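Häufig gestellte Fragen zur Nutzung der Lehrküche und des Arbeitsraums

Stand: 24.5.19

Die nachstehenden Auskünfte richten sich an alle Gruppen, die Räume und Ausstattung der Einrichtung Ondby nutzen. Sie ergänzen die Hausordnung und die Nutzungsvereinbarung. Bei Widersprüchen gilt die Nutzungsvereinbarung in der jeweils unterzeichneten Fassung.

Wer darf die Räume nutzen?

Nutzungsberechtigt sind eingetragene Vereine, Schulklassen und Kursgruppen, mit denen eine Nutzungsvereinbarung besteht. Private Feiern sind ausgeschlossen. Die Höchstzahl beträgt 18 Personen je Belegung, Kursleitungen eingeschlossen. Eine Überschreitung ist auch kurzzeitig nicht zulässig.

Wie wird eine Belegung beantragt?

Der Antrag ist schriftlich auf dem Vordruck "Raumbelegung" zu stellen. Anzugeben sind Beginn und Ende der Belegung, die voraussichtliche Personenzahl und eine verantwortliche Person mit Telefonnummer. Für Termine im Juni bitten wir um frühzeitige Anmeldung, da in diesem Monat auch die Abschlusskurse stattfinden. Telefonische Vormerkungen werden nicht entgegengenommen.

Welche Gegenstände gehören zur Grundausstattung?

Zur Grundausstattung zählen Schüsseln, Kochlöffel und weitere Handgeräte, Schneidbretter, Messbecher und Siebe. Das vollständige Verzeichnis umfasst 268 Positionen und hängt im Vorraum aus. Elektrische Geräte sind gesondert aufgeführt und werden nur nach Einweisung ausgegeben. Geschirrtücher und Schürzen sind von den Gruppen mitzubringen.

Wie sind Küchenhelfer mit Holzgriff zu behandeln?

Küchenhelfer mit Holzgriff sind von Hand zu spülen und unmittelbar danach abzutrocknen. Sie dürfen weder im Spülwasser liegen bleiben noch in die Spülmaschine gegeben werden. Zum Trocknen werden sie aufrecht gestellt, der Griff zeigt nach oben. Besonders zu beachten ist der Übergang zwischen Holz und Arbeitsteil, an dem sich Teigreste festsetzen. Diese Stelle ist mit einer weichen Bürste zu reinigen.
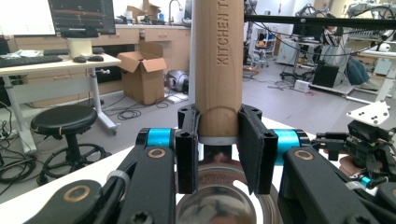 Griffe mit eingebrannter Beschriftung dürfen nicht abgeschliffen werden. Raue Stellen sind bei der Rückgabe zu melden, das Holz wird dann von uns mit Pflegeöl von Vindent behandelt. Andere Öle, insbesondere gewöhnliches Speiseöl, bitten wir nicht zu verwenden.

Was ist bei Edelstahlschüsseln zu beachten?

Edelstahlschüsseln werden mit warmem Wasser und einem milden Spülmittel gereinigt. Scheuermilch und Stahlwolle sind nicht gestattet, auch nicht bei angetrocknetem Teig; in diesem Fall ist die Schüssel einzuweichen. Kalkflecken lassen sich mit verdünntem Essig entfernen. Aufkleber und Beschriftungen am Rand bleiben an der Schüssel. Zum Rühren sind bevorzugt Holz- oder Kunststoffgeräte zu benutzen, damit die polierte Innenfläche nicht verkratzt.

Darf das Handgerät während einer Pause in der Schüssel stehen bleiben?

Für kurze Unterbrechungen bestehen keine Bedenken, sofern die Schüssel sicher auf dem Tisch steht. Nach Ende der Arbeit sind Gerät und Schüssel getrennt abzulegen. Kleine und leichte Schüsseln kippen unter dem Gewicht eines langen Griffs leicht um - in Kindergruppen ist das Gerät deshalb grundsätzlich neben der Schüssel abzulegen.

Dürfen eigene Geräte mitgebracht werden?

Ja. Eigene Geräte sind vor Beginn mit dem Namen der Gruppe zu kennzeichnen und am Ende wieder mitzunehmen. Für zurückgelassene Gegenstände wird keine Haftung übernommen. Sie werden 29 Tage aufbewahrt und anschließend dem Bestand zugeführt oder entsorgt. Gasbetriebene Kocher sind in allen Räumen untersagt.

Wofür ist der große weiße Tisch vorgesehen?

Der Tisch dient dem Vorbereiten, dem Anrichten und allen Arbeiten, die eine ebene Fläche erfordern. Zum Schneiden ist stets ein Brett unterzulegen. Heiße Töpfe und Bleche sind auf Untersetzern abzustellen. Bleistift ist zum Anzeichnen auf der Platte zulässig; Filzstifte, Kugelschreiber und Klebeband mit starkem Kleber sind es nicht. Die feinen grauen Linien auf der Platte können als Hilfe beim Ausrichten genutzt werden und dürfen nicht nachgezogen werden.

Wer muss Bleistiftstriche und Flecken entfernen?

Die Tischfläche ist von jeder Gruppe nach der Benutzung feucht abzuwischen. Eigene Bleistiftstriche sind zuvor mit einem weißen Radiergummi zu entfernen. Ältere Spuren und Scheuerstellen, die sich dabei nicht lösen, gelten als übliche Abnutzung und werden nicht in Rechnung gestellt. Verwenden Sie keine Schmutzradierer und keine Lösungsmittel, beides greift die matte Oberfläche an. Die helle Holzleiste an der Tischkante wird nur nebelfeucht gewischt.

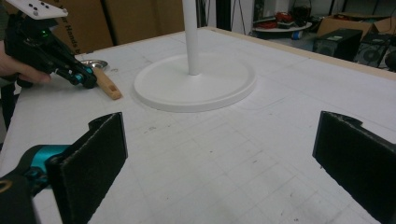 Ständer mit rundem Fuß sind beim Wischen anzuheben und nicht über die Platte zu schieben. Sie werden am unteren Ende der Stange gefasst, möglichst mit beiden Händen. Unter der Fußplatte sammelt sich erfahrungsgemäß Mehl, das mit einem trockenen Tuch aufgenommen wird, bevor feucht gewischt wird. Steht ein Ständer nicht eben, ist er nicht weiter zu verwenden und der Verwaltung zu melden.

Dürfen Tische und Schränke umgestellt werden?

Tische dürfen innerhalb des Raums verstellt werden, wenn sie von mindestens 2 Personen getragen werden und die Fluchtwege frei bleiben. Schränke und Regale verbleiben an ihrem Platz. Am Ende der Belegung ist die Aufstellung nach dem ausgehängten Plan wiederherzustellen.

Was geschieht bei Beschädigung oder Verlust?

Beschädigungen sind noch am selben Tag in das Übergabebuch einzutragen. Zerbrochene Gegenstände werden nicht geklebt und nicht in die Schränke zurückgelegt. Ersatz beschafft ausschließlich die Verwaltung, in der Regel über den Haushaltswarenhandel Çınar; selbst gekaufte Ersatzstücke können wir nicht anrechnen. Die Kosten richten sich nach dem Wiederbeschaffungswert.

Wie werden Abfälle entsorgt?

Küchenabfälle gehören in die Biotonne im Hof, Papier und Verpackungen in die dafür bezeichneten Behälter. Speisefett darf nicht in den Ausguss gelangen. Es ist erkaltet in einem verschlossenen Gefäß über den Restmüll zu entsorgen - größere Mengen nimmt die Gruppe mit.

Können Geräte außer Haus entliehen werden?

Eine Ausleihe ist nur für Gegenstände möglich, die im Verzeichnis mit einem "A" versehen sind. Tische, Ständer und elektrische Geräte sind ausgenommen. Die Ausgabe erfolgt in den grauen Transportkisten von Vomis, die vollständig und gereinigt zurückzugeben sind. Eine Weitergabe an Dritte ist nicht gestattet.

Wie läuft die Übergabe ab?

Zu Beginn und am Ende jeder Belegung wird der Zustand von Raum und Ausstattung gemeinsam festgestellt und im Übergabebuch durch Unterschrift bestätigt. Erscheint die verantwortliche Person nicht zum vereinbarten Zeitpunkt, erfolgt die Feststellung allein durch die Verwaltung. Schlüssel sind persönlich zurückzugeben. Der Einwurf in den Briefkasten gilt nicht als Rückgabe.

An wen sind weitere Fragen zu richten?

Anfragen, die hier nicht behandelt sind, richten Sie bitte schriftlich an die Verwaltung der Einrichtung Ondby, Stichwort "Lehrküche". Vordrucke liegen im Vorraum aus.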